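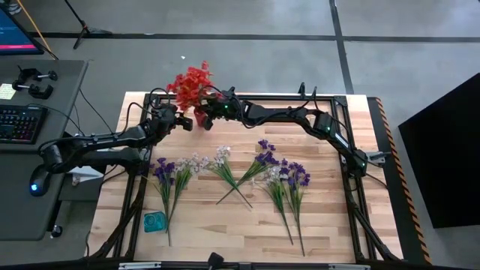 Open Access > Robotics and Society > Volume 7 > Full text

Field studies and demonstrations

4. The open day

4.1 Setting and visitors

The open day took place in June in the laboratory of Pludlow, where the two-arm station is normally kept. We decided not to move the station to a public hall, as was done in the earlier demonstrations by Bastos, because we wished the visitors to see the work in the same room where it is developed. The doors were open from ten in the morning until the end of the afternoon. During this time 972 visitors passed the registration desk. Most of them came with family members or with colleagues, and only a small part had seen a robot arm from near before.

The task chosen for the day was the arranging of artificial flowers in vases. Three reasons led to this choice. The first is that the task is understood by any person without explanation. The second is that thin stems are difficult for a gripper, and this difficulty is the subject of our research. The third is more practical: Leonilde Arruda had proposed in the preparation meeting that a visitor will stay longer in front of a task which has a visible result, and we wished to test this proposal.

The two arms worked from opposite sides of one table. The control programme, which we call Voltar, was the same version as in Section 3, and no parameter was changed for the public. The operator was allowed to stop the arms at any time and to put the flowers back by hand between two runs.

4.2 Procedure

Each run began with the bunches lying on the table. The programme selected a bunch, one of the arms took it by the stems, and the bunch was brought to the vase. The second arm could be used for holding the vase steady when this was judged necessary by the programme. We used vases of different shape with intention. A slender vase with a narrow opening asks for a precise approach from above, whereas a vase which is wide in the body is more stable on the table but its glass is badly seen by the cameras. Figure 2 gives the view over the table at the height of the vases. 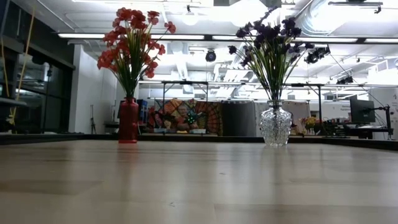 Figure 2. Red-orange flowers in the slender red vase (left) and dark purple flowers in the cut-glass vase (right), with the laboratory behind.

The transparent vase was known to us as a difficult object. In the tests before the open day its outline was often confused with the wood under it, and for this reason the approach to the glass was made slower than the approach to the red vase. The visitors noticed the slower movement and several of them asked if the robot was "thinking". We consider this question interesting, and we come back to it in Section 5.

After watching at least one complete run, the visitors were invited to write down a remark on a card. No question was printed on the card. Ilídio Falcão and Adelino Sampaio collected the cards and sorted them by theme, each one separately, and the cases of disagreement were afterwards discussed by both of them together until one theme was agreed.

4.3 Remarks of the visitors

The remarks were more concerned with the hands than with the flowers. Many visitors compared the closing of the gripper with their own way of holding a stem, and some of them made the movement in the air with two fingers while they were speaking to us. A second group of remarks was about speed. The opinions here were divided: for one part of the public the arms were too slow to be useful, and for another part the slowness gave confidence.

We also observed that the visitors preferred to stand where they could see the wrist of the arm at the moment of the grasp. The places behind the base were usually left free, although the result in the vase could be seen from there equally well. This is in agreement with what Leonilde Arruda had proposed only in part, since the grasp, and less the finished bouquet, seemed to keep the people near the table.
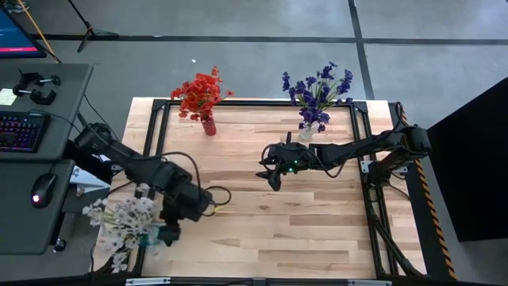

Algirdas Kütt wrote on his card that he would trust such a machine with his tomatoes sooner than with his roses, for a tomato stem forgives a hard grip and a rose stem does not. The same concern, with real plants in place of artificial ones, was found on many other cards. We must admit that our study cannot answer it. An artificial stem contains a wire, it returns to its form after it is pressed, and the force which we used would probably damage a fresh flower.

4.4 Limits

The public of an open day has chosen to come, and it can be supposed to be friendly to the subject. The cards were written standing and in a short time. In addition, the presence of an operator beside the station may have influenced how safe the arms were felt to be. A repetition with fresh flowers is in preparation.

We use cookies to remember your reading preferences and to count visits to this article. Accept all | Manage settings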